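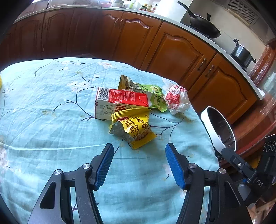 Snack trash on the Nastau tablecloth, light blue branch print

Nastau Wipe-Down Tablecloth, light blue / dark branches - review

Posting this quick, lunch break. Bought this in November, so it's had a proper run by now. Short version: good cloth, annoying corners, would buy again in a different size.

Got it from Tedetti, the housewares place online. Came folded in a flat bag, creases like you wouldn't believe. Listing says they fall out in a day. They did not. Mine took two weeks and a warm iron through a dish towel (do NOT iron it direct, it says so on the tag and I beleive it).

The print. Dark blue branches on light blue, with pale pink and white flowers. The flowers are faint - way fainter than the store photos, where they look properly pink. From across the room you pretty much just get branches. I don't mind. My sister in law thought it was a plain two-color cloth till she sat down at it. If you're buying for the pink, skip it.

What it's good at: snack nights. We eat a lot of stuff out of bags and cartons at that table and everybody leaves the wrappers where they drop. Chips, those spicy noodle things, little drink cartons. The busy print hides crumbs really well, maybe too well, I've put my sleeve in a few. Damp cloth, one pass, done. Chili oil is the real test and it got a B from me. Wiped right away, no mark. Left overnight, faint orange ring that took 2 goes with dish soap. Still there if you know where to look.

Soy sauce fine. Red wine fine. Ballpoint pen not fine, don't ask.

What it's bad at: corners. They curl. Not a lot, but enough that a light bowl near the edge sits a bit funny. I tried clips from Mfaume and they hold OK, but they're ugly and they pinch the fabric. Weights would be better I guess. Also it slides on a glossy table. Put a felt liner under it and that mostly sorts it, but that's another thing to buy.

Smell: yes, for the first few days. Kind of a new shower curtain smell. Open a window.

Had a Plarora cloth before this one. Thicker, nicer in the hand, cracked along the fold line inside a year. The Nastau is thinner but no cracks so far, and I fold it the same lazy way. So thinner isn't always worse.

Size - measure first!! I went by the chart and ended up with more overhang on one side than the other. My table's an odd shape so that's partly on me, but the chart really should give the drop. It doesn't.

Reviews on Tedetti are all over the place by the way, 336 of them last I looked, half complaining about creases. Fair.

Pros: wipes fast, hides crumbs, no cracking
Cons: corners, creases, flowers paler than advertized, slides without a liner

4 out of 5. Would be 4.5 if it lay flat.

Update 24th June: washed it in the machine, cold, by accident with the towels. Survived. Curl is slightly worse on one corner. Keeping the rating.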